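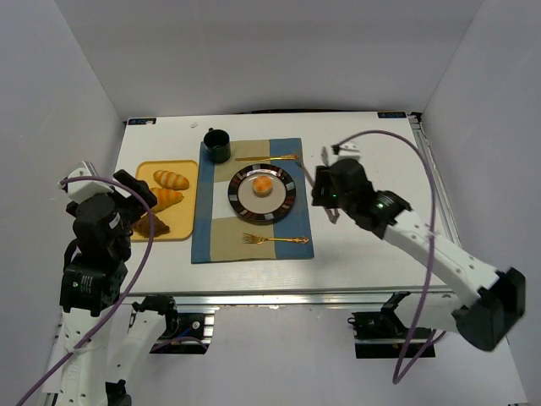
제2호 작업실 오뭄의 정기 점검은 2023년 8월부터 엘라헤 호스라비 주임의 책임하에 시행되었다. 전임자가 남긴 인계서는 3쪽이었으며, 마지막 쪽에는 "오른팔의 선을 먼저 볼 것"이라는 한 줄만 적혀 있었다. 주임은 그 지시에 따라 오른팔 위로 높이 휘어 오른 보라색 선의 굽은 모양을 확인하고, 손목의 작은 녹색 표시등이 켜져 있음을 점검부에 기재하였다. 접시와 포크, 나이프, 머그잔은 에수라 본부의 배치 규정에 따라 그대로 두었다. 상을 치운 상태에서 실시한 점검은 효력을 인정받지 못하였다.

점검 경과

가잘 자레이 기사는 같은 날 오전에 입회하였다. 기사는 관절별 유격을 측정하고 왼팔의 체결 나사를 규정값으로 다시 조였으며, 측정값은 모두 허용 범위 안에 있었다. 그럼에도 기사는 서명을 미루었다. 오른팔이 접시에 접근할 때마다 아주 짧게 머뭇거린다는 것이 그 이유였다. 주임은 동작 기록 50회분을 출력하여 대조하였으나 지연으로 볼 만한 수치는 없었다.

"수치에 없는 사항은 기재할 수 없습니다."

주임이 말하였다.

"그러면 비고란에 적겠습니다."

기사가 답하였다. 비고란은 개소 이래 사용된 적이 없었다.

두 사람은 동작을 다시 지켜보기로 합의하였다. 접시 가운데의 작은 빵 위로 오른팔의 가느다란 금속 손가락이 비스듬히 걸쳐졌고, 팔뚝에는 보라색 선이 밝은색 끈으로 묶여 있었다. 기사는 끈의 위치를 손가락 한 마디만큼 옮길 것을 제안하였다. 주임은 규정집을 펼쳤다. 끈의 위치에 관한 조항은 70쪽에 있었으며, 담당자의 재량에 따른다고 되어 있었다. 주임은 그 조항을 두 번 읽었다.

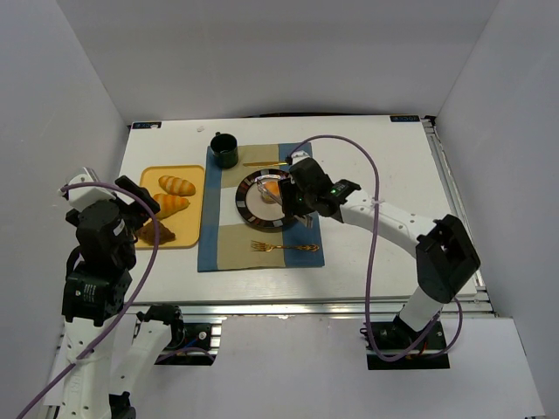 조치 및 비고

끈의 위치를 조정하였다. 조정 후의 측정값은 조정 전과 동일하였다. 자레이 기사는 머뭇거림이 사라졌다고 진술하였고, 호스라비 주임은 처음부터 보지 못하였다고 진술하였다. 두 진술은 모두 비고란에 기재되었으며, 본부는 이를 이의 없이 접수하였다.

11월 점검 때 주임은 홀로 작업실에 들어가 동작을 지켜보았다. 오른팔이 접시 앞에서 아주 짧게 머뭇거렸다. 주임은 점검부를 펴고 비고란에 날짜를 적은 다음, 기사에게 입회를 요청하는 공문을 작성하였다.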